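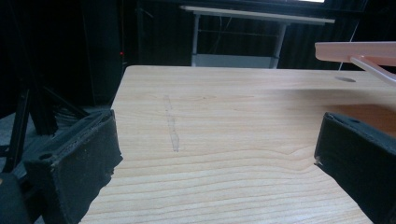 Produtos > Infraestrutura > Acesso remoto > Kurnier Porta

Kurnier Porta: acesso remoto para quem já desistiu de explicar a VPN

Toda empresa tem uma VPN e um documento partilhado chamado "VPN_instruções_final_v7". O documento tem capturas de ecrã de um sistema operativo que já não recebe atualizações, e o passo quatro diz "se der erro, repetir o passo três". O Kurnier Porta foi feito para reformar os dois.

O princípio é simples de dizer e deu bastante trabalho a construir: em vez de abrir ao utilizador um túnel para a rede inteira e esperar que ele só vá onde deve, o Porta dá-lhe acesso à aplicação de que precisa. O contabilista entra na contabilidade. O estagiário entra no que o estagiário pode estragar sem grandes consequências. O resto da rede, para eles, não responde.

O que está incluído

O Porta é composto por um conector e uma consola. O conector instala-se dentro da sua rede, numa máquina virtual modesta, e só faz ligações de saída, pelo que não há portas a abrir na firewall nem conversas demoradas com quem guarda a firewall. A consola corre no browser e é nela que se definem as regras: quem entra, onde, a partir de que equipamento e até que horas. Sim, até que horas. Temos clientes que bloqueiam o acesso ao ERP depois das 22h00 e garantem que a qualidade dos lançamentos melhorou.

A autenticação usa o diretório que já tem. Suportamos SAML e OpenID Connect, e também LDAP, que toda a gente jura que vai abandonar no próximo orçamento. O segundo fator é obrigatório e não existe opção para o desligar. Já nos pediram, com argumentos criativos, e a resposta continua a ser não.

Aplicações suportadas

Aplicações web, SSH, RDP, bases de dados e partilhas de ficheiros. As aplicações web abrem no browser sem instalar nada. Para as restantes há um cliente para Windows, macOS e Linux, que ocupa pouco e não coloca ícones a piscar na barra de tarefas. Aplicações que exijam IP fixo por utilizador funcionam com o módulo Travura, vendido à parte. Se ainda tem uma dessas, já sabe qual é e provavelmente também sabe o nome da pessoa que a escreveu e se reformou.

O Porta não suporta telefones VoIP. Não está planeado.

Modelos

Porta Base: até 295 utilizadores, 2 conectores em alta disponibilidade, registos de acesso guardados durante 90 dias.

Porta Kevel: sem limite de utilizadores, conectores por localização, exportação de registos para o SIEM que tiver, ou para o que lhe venderem a seguir.

O Base custa 3.302 euros por ano, IVA não incluído. O preço do Kevel depende do número de localizações e é enviado por escrito, depois de uma chamada curta em que não lhe perguntamos quais são os seus "desafios". Pode passar do Base para o Kevel a meio do contrato e paga apenas a diferença.

Instalação

O conector é entregue como imagem para VMware, Hyper-V ou contentor. Precisa de 2 vCPU, 4 GB de memória e um relógio certo. Insistimos no relógio: a maior parte dos pedidos de suporte da primeira semana resolve-se com NTP e algum embaraço.

Recomendamos começar por uma única aplicação e um grupo pequeno, de preferência um que se queixe por escrito. Mantenha a VPN ligada durante a transição. Quando o gráfico de sessões antigas chegar a zero, desligue-a, e espere um mês antes de apagar a configuração. Há sempre uma impressora.

Suporte

Por correio eletrónico e telefone, em português, das 8h00 às 20h00. Fora desse horário existe uma linha de urgência, incluída no Kevel e opcional no Base. As atualizações do conector são automáticas e podem ser adiadas até trinta dias. A garantia de devolução cobre o primeiro trimestre. O módulo Travura não está abrangido, por depender de configuração feita à medida.

Comentários

sysadmin_cansado
Migrámos em abril. A VPN antiga ainda tinha uma sessão ativa e era mesmo uma impressora. Tirando isso, correu bem. O cliente de Linux podia ter um pacote decente em vez de um script.

m.redes
Alguém usa com a Sombatkul? O nosso software de armazém é deles e cai sempre que o conector atualiza. Tenho andado a adiar a atualização, mas os trinta dias estão a acabar.

torre_b
m.redes, aqui acontecia o mesmo. Aumentámos o tempo de inatividade da sessão na consola, em Aplicações, separador Avançado, e passou.

pinguim77
Preço caro para quem tem doze pessoas. Um escalão mais pequeno dava jeito.

m.redes
Obrigado, torre_b. Alterei o tempo e a atualização desta noite passou sem quedas.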